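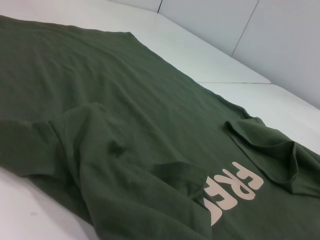

Fig. 4. Wrist camera view, T-shirt folding. One sleeve is doubled over and a loose fold lies across the body of the shirt.

Section 4: Teaching a Fold by Remote Control

The Wolideo sales page says the arm "learns any household task in an afternoon." We have not seen that. What follows is what has worked on our bench with T-shirts, and where we think the maker's own instructions are too hopeful, we say so.

Before you start, finish Section 3 (homing and grip force). Keep the stop button on the side of your free hand.

1. Put the shirt on the table and spread it by hand. Leave small wrinkles alone. If you iron every shirt first, you will end up with an arm that folds ironed shirts.

2. Open the wrist view on the operator screen. Check that you can tell cloth from table along at least one full edge. Dark cloth on a white top is the easy case, so don't judge the system by it.

3. Hold both hand controls still and press Record. Wait for the second beep. The first one only means the disk is awake.

4. Bring the gripper down to the cloth slowly and pinch a single layer. Watch the wrist view for this, not the side monitor.

CAUTION: Do not drag the fingertips across the table to scoop up cloth. The force limit is supposed to catch this. Ours caught it late.

5. Lift, carry the edge over, and set it down before you open the fingers. Dropping it from a height looks fine on screen and replays badly.

6. If a sleeve doubles under itself, fix it with the gripper while still recording. Reaching in with your own hand teaches nothing, and the arm is live.

7. Press Stop, then mark the run Keep or Discard right away. You will not remember later which was which.

Note on how many runs you need: the maker suggests 100. Damián Ojeda got usable folds with fewer, but only on the shirt he had trained with. A shirt with large printed letters gave him trouble, and we can't say for certain whether the print or the stiffer cloth was to blame. Treat any single number with suspicion — ours included.

Note on "auto-clean": this option trims pauses from your recordings. It also trimmed the moment of grasp in 2 of our runs. We leave it off.

When you have a batch you trust, go to Section 5 and replay it at low speed with the table clear of cups, tools and fingers.

Last edited by Jeanie Nisbet, 11 December 2024

7 comments | 2 shares

Related pages
Section 3: Homing and Grip Force
Section 5: Slow Replay and Checking
Hand Controls: Drift and Dead Zones
Towels Are Not Easier Than Shirts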